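Brolance Automation Support
Posts by Lemlem Araya, Equipment Care

Thread: care of the paired hand-held grippers at the Tralau station. The notes replace the sheet dated 2022-09-08. Operators and shift leads are asked to read to the end before their next booking.

The station consists of two grippers, their marker cubes, the cabling and one table. The table stays where it is. If it has been moved for cleaning, return it to the tape marks and enter the move in the station log.

Marker cubes first. Tracking depends on the printed faces, and a scratched or greasy face will cost you a session. Wipe each face with a dry lint-free cloth before power-on. No alcohol, no window spray. Two faces were ruined that way last December and the replacements came from Gidey only after 40 days.

Check that each cube sits square on its mount. Hold the gripper body in one hand and try to turn the cube with the other. Any play at all means the mount screws are to be tightened. Use the short driver in the Jodirton kit and stop as soon as the screw seats.

Do not exchange cubes between left and right. The patterns look alike at a glance, but each cube is registered to its own gripper. The side is written on the underside of the mount.

Fingers: open and close each pair fully ten times with nothing between them. The motion should be even on both sides. A finger that lags usually has dust in the slide — brush it out dry. Grease attracts more dust and is no longer issued for this station.

Finger pads are changed after 100 hours or when the edge begins to lift, whichever comes first. Change both pads of a pair together. Record the hours from the station log and leave the old pads in the marked bag.

Cabling. The cable should leave the gripper in a loose curl and have enough slack for a full reach across the table. Do not tape it to the forearm. Check the connector for bent pins each time it is unplugged. The left-hand connector has been replaced twice this year and is to be handled with particular care.

Indicator lights: green on both cubes before any recording starts. If one side remains dark, switch off, reseat the connector, wait 45 seconds and switch on again. A second failure is to be reported. Please do not open the housing.

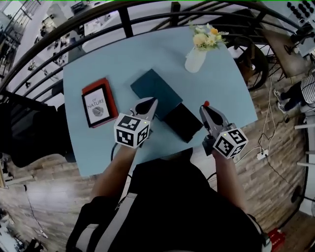 The verification run follows every pad change or mount adjustment. Use ordinary objects with flat covers and hard edges, such as books and boxes, and approach them from both sides. Keep the cube faces clear of your sleeves. Straps and loose clothing should be secured before you begin.

Compare the run with reference file 274. If the left and right paths drift apart while both grippers are at rest, stop and repeat the mount check. Recalibration is carried out by Equipment Care only — operators should not attempt it from the menu.

At the end of a booking, switch off, close both pairs of fingers and return the grippers to the padded case with the cubes facing up. Coil the cables by hand and do not wrap them around the grips.

Faults go in the station log with the side, the time and the indicator state. Requests for pads and cloths may be sent to my desk at Tralau. The revised check sheet is in the lid of the case.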